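Pemberg lab adds fruit handling to its arm training

November 6, 2019
Last updated at 4:15 p.m.

PEMBERG - A small robotics lab on the second floor of the old Trudport building has spent the fall picking up strawberries one at a time, and it plans to keep doing so into the new year.

The lab, Mrema, is building a set of recorded examples that a computer can learn from. In each one, a person guides a robot arm through a short job from start to finish while the cameras and the arm's own sensors save everything. The learning system is later given the recordings and has to work out how to do the job without a person guiding it.

Mrema had 3186 recordings in its collection as of this week. Of those, 1743 involve food, a category the lab started in July after working mostly with blocks and plastic parts.

"Blocks are easy on you," said Ehsan Yousafzai, who runs the recording sessions. "You can squeeze a block as hard as you want. With a strawberry you have to decide how much to close the fingers, and the person running the arm decides it a little differently every time. We want those differences in the data."

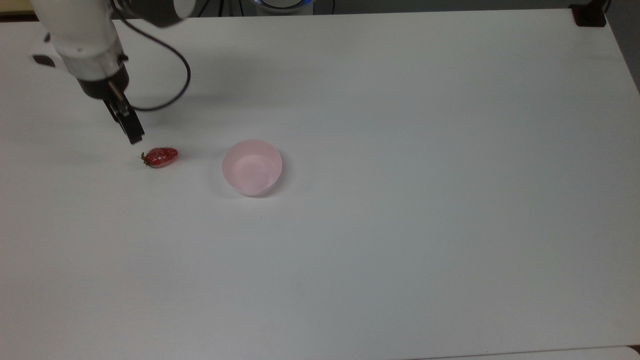
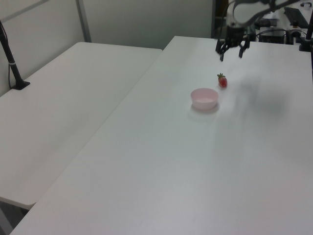
The strawberry and the pink container come from the same table setup.

Each session follows a written sheet that gives the starting layout and the job to be done. Between recordings the operator moves the items to new spots, turns the fruit a different way, and parks the arm somewhere else. Yousafzai said early batches were too tidy. The fruit always started in the same place, and the system trained on those batches did poorly when it was set down anywhere new.

Operators work in pairs, one on the arm and one keeping the log. They switch every hour. A new operator practices for 6 days before any of that person's recordings are kept.

Failed tries are kept too. If the fruit slips or the arm misses, the operator keeps going and tries again, and the log entry gets a mark. Yousafzai said a system that has only been shown clean pickups has no idea what to do after a bad one. Recordings are thrown out only when a camera drops out or the operator stops partway through.

The work is paid for by Fildale, a produce packing company that wants to know whether arms like these could someday help fill small orders. The company has not committed to buying anything. The current agreement covers 2 years of recording and testing.

Mrema's next list includes cherry tomatoes, figs and peeled eggs. Yousafzai said the eggs were his idea and that the operators have asked him to reconsider.

Part of the collection will be shared with other research groups once the logs have been checked. The lab has not set a date for that.

Comments (3)

dmk_north
Do they go through a lot of strawberries? Seems like one would be mush after an afternoon of that.

Carla P.
My nephew did a job like this one summer, with cups and spoons. He said the first week is fun and then your shoulders hurt.

oldpacker
I packed berries for nine seasons. Come back when it can do a full flat without bruising the bottom layer. Interesting read though.

Contact the newsroom | Copyright 2019 Pemberg Local News | Back to top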